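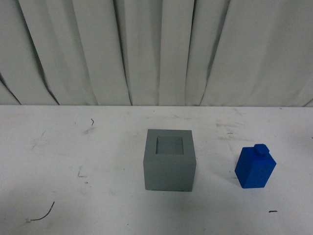 A gathered curtain is a length of cloth hung from a rail, rod or wire so that the finished width is smaller than the width of the cloth, the difference being taken up in vertical folds. It is distinguished from a flat panel, which has no surplus width, and from a pinch-pleated curtain, in which the folds are sewn at fixed intervals. Gathered curtains are used at windows, as room dividers, in front of open shelving, and behind tables and benches. When an off-white cloth is hung behind a white tabletop, the ridges of the folds appear nearly white and the recesses cool gray, so that the curtain looks striped although the cloth has no pattern. The folds are of uneven width and some lean to one side as they descend, both of which are normal where the heading is not stitched into pleats.

Contents
1 Fullness
2 Behavior of the folds
3 Meeting a horizontal surface
4 White tabletops
5 Measurement
6 Care
7 Terminology
8 See also

Fullness

Fullness is the ratio of cloth width to finished width. A fullness of 2 means that a rail 150 cm long carries 300 cm of cloth. Lower values give shallow folds with flat areas between them. Higher values give deep folds that lie close together and add weight to the rail. Side hems and the overlap at joined widths are deducted before the ratio is calculated. Suppliers do not all follow this practice, and two curtains sold at the same stated fullness may differ noticeably once hung.

Light cloths are generally hung at greater fullness than heavy ones. Stiff cloths resist gathering at the heading and form a few large folds where a soft cloth of the same width would form many small ones.

Behavior of the folds

A fold in a gathered curtain is free to move along the rail and to change shape along its length. It begins at the heading, where its size is set by the gathering, and may merge with a neighboring fold or divide lower down. A fold that runs at an angle for most of its length usually indicates one of the following:

Uneven spacing of the cloth along the rail
A hem held in place to one side of the point directly below the heading
Cloth cut off grain
A crease left by storage

The first two are corrected by hand. The third cannot be corrected after cutting. The fourth may relax with hanging, or can be treated with steam if the cloth permits it.

Creases differ from folds in that they remain when the cloth is pulled flat. In side light the two are difficult to tell apart, and a deep fold may be taken for a crease until the curtain is moved.

Meeting a horizontal surface

A curtain hung behind a table may pass below the table edge, stop short of it, or rest against it. In the last case the cloth is no longer hanging free. Its lower part is pushed out of line by the edge, and the folds bunch and bend at their lower ends. The line between cloth and table then runs nearly horizontal but slightly wavy, with small pockets of shadow where the cloth lifts.

Tariq Qureshi, in the shop manual Hanging Cloth, calls this condition "a dead hem" and recommends that the table be moved forward by the depth of one fold. The Povo workshop used the opposite method and clamped the cloth between the table and the wall, accepting the bunching in exchange for a curtain that did not shift when the table was bumped. Both arrangements remain in use. Where the curtain must be opened daily, a clamped hem is unsuitable.

White tabletops

Matte white tabletops are often paired with pale curtains to keep a work area evenly light. The combination shows wear readily. Scuffs appear as gray streaks or short angular lines, rubbed areas as soft smudges with no clear edge, and loose matter such as a hair or a wire clipping as a thin dark curl. A smudge can usually be distinguished from a scratch by its outline, the scratch being narrow and sharply bounded.

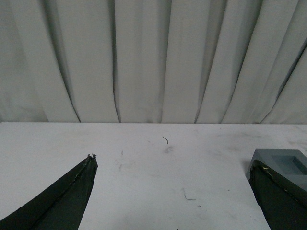

Measurement

The drop is measured from the underside of the rail to the intended hem line at no fewer than two points, and the shorter figure is used where the curtain must clear a surface. Laiba Bukhari's tables for the Lodhi pattern series list 11 standard drops and 32 combinations of drop and fullness. The tables assume a washed cloth. For unwashed cloth an allowance for shrinkage is added to the drop before cutting.

Care

Dust collects in the recesses of the folds and along the hem. Routine cleaning consists of drawing the cloth out flat and brushing downward. Before washing, hooks are removed and gathering tape is released to its full width. Pale cloth that rests against a tabletop should be checked for a gray line at the height of the table edge.

Terminology

In the Kollamum catalogs the gathered curtain is listed as "loose heading." Grulteditz used "soft heading" for the same product and kept "loose" for curtains without tape. The term "backcloth" refers to position only and may be applied to a flat or gathered curtain.

See also

Curtain rail
Heading tape
Hem weight
Pinch pleat
Room divider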